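3.2 Demonstration Collection

Demonstrations were collected at the Gruvstead laboratory during April, using the workcell described in Section 3.1. The operator controlled the arm and the multi-fingered hand remotely through the Lernen interface, which maps the motion of the operator's wrist to the pose of the arm and the motion of the fingers to the joints of the hand. No scripted motions were used in any recorded trial. The operator was free to choose the order in which objects were handled and the type of grasp applied to each.

The task consists of moving objects between two open metal bins placed one behind the other. At the start of a trial, a set of household items and toy blocks is placed in the near bin without a fixed layout. The set was chosen to cover shapes that call for different grasps: blocks can be held between the fingertips, while a flat tool such as a spatula must first be tilted or pushed against a wall before the fingers can close on it. Objects that come to rest in a corner are left there, and the operator is asked to recover them without outside help.

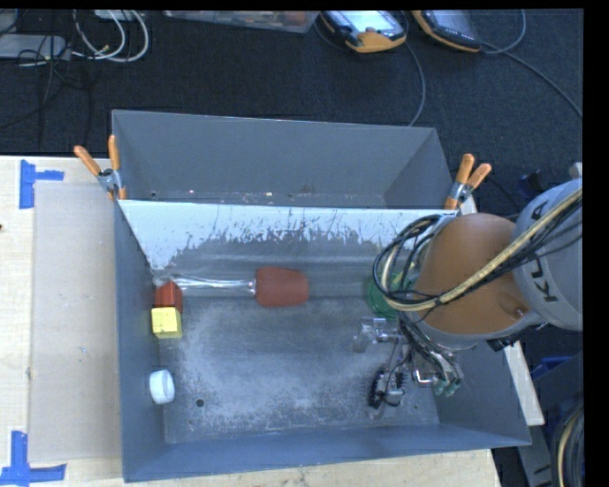 Figure 2. Workspace used for demonstration collection, with the hand in the right half of the near bin and objects to its left. Spring clamps are attached at both ends of the boundary between the bins.

A total of 500 demonstrations were recorded. Of these, 244 include at least one contact between the fingers and a bin wall. Such contacts were kept in the data set, as earlier work on the Heydari controller had shown that policies trained only on clean grasps tend to stall near the edges of a container. Trials were removed only when the connection to the arm was lost or when an object left the workspace.

Each trial was limited to 40 seconds. The operator marked the start and end of a trial by foot switch, so that both hands remained free. Arm pose, finger joint positions and camera images were stored with a common time stamp and later converted to the Cladus format for training. Pauses longer than 2 seconds were trimmed during conversion – these occurred mostly before the first grasp, while the operator was deciding which object to approach. The effect of this trimming on the trained policy is examined in Section 4.3.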